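Puscombe's Tool Library Opens a Second Location in Plestcombe

December 7, 2022

Good news for anyone who has ever bought a tile saw for one bathroom floor and then watched it gather dust for years. The Puscombe Tool Library is opening a second location, this time across the river in Plestcombe, and the shelves are already filling up.

The new branch is in the old Janssen hardware store on Mill Street, which closed in July after a long run as the place where half the county bought its paint and hinges. The building still has the original counter and the wall of tiny drawers behind it (if you grew up here you remember those drawers!), and both are staying. The drawers will hold loose screws, washers and picture hooks that members can take for free, a handful at a time.

The original library in Puscombe started in a church basement with little more than a few donated ladders and a pressure washer that everybody wanted on the same weekend. Membership there has now passed 800 households, and the waiting list for the popular items got so long last spring that a second site stopped sounding like a dream and started sounding like plain good sense. Plestcombe residents made up a big share of the sign-ups, and plenty of them were driving the long way over the bridge to return a hedge trimmer.

Plestcombe will open with 235 tools. Many came from Janssen's own rental department, including a floor sander, two carpet cleaners and a tall orchard ladder that will be very popular come apple season. The rest are donations from garages and sheds on both sides of the river, all cleaned up and tested before they go on the shelf. Hand tools can be kept for two weeks and power tools for one. Gas-powered equipment will stay in Puscombe for now, where there is a ventilated shed for it.
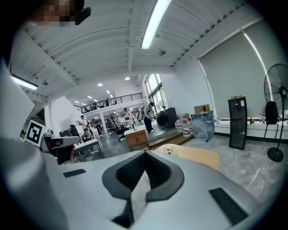

Do current Puscombe members have to join again to borrow from the new branch?

Existing cards work at both locations from opening day, and a tool borrowed at one branch can be returned to the other. The online catalog will show which building each item is in.

A household membership costs $40 a year, the same price as before, and covers everyone over 18 at the address. There is no charge for borrowing on top of that. Late fees are $3 a day for power tools and nothing at all for hand tools, a policy that has worked nicely in Puscombe, where hammers and levels come back on time more often than anybody predicted when the rule was written.

The part that has people most excited is the back room. Janssen's used it for cutting window glass, and it has good light, a concrete floor and a long bench down one wall. It is going to become a repair workshop, open two evenings a week, where members can bring a wobbly chair or a lamp with a bad switch and fix it with some help at hand. Sharpening nights are planned too – kitchen knives, garden shears, mower blades and chisels are all welcome. Anyone who has tried to get a decent edge on a pair of pruners at home will know what a treat that is.

Money for the fit-out came from a year of pancake breakfasts, a yard sale that took over most of Puscombe's town green, and a grant from Nellov, the regional housing and repair fund. The grant paid for new wiring in the back room and a ramp at the front entrance, so the whole ground floor is now step-free. The rent is covered for the first two years.

There are still gaps on the shelves. The library would love a second wet tile saw, a good set of pipe wrenches, bar clamps of any length (you can never have enough clamps) and child-size garden tools for the school programs. It can't take chainsaws, paint, or anything with a frayed cord. Donations can be dropped off at either branch during open hours, and the label on the shelf will carry the donor's name if they want it there.

Opening day starts at 10 a.m., with cider and doughnuts at the old counter and a chance to try out the floor sander on scrap boards. The Puscombe branch will stay open that day as usual. After that, Plestcombe will keep the same hours as its older sibling, with late opening on both workshop evenings. Membership forms are available now at the Puscombe desk and at the Plestcombe post office, and new members should bring a photo ID and something showing their current address.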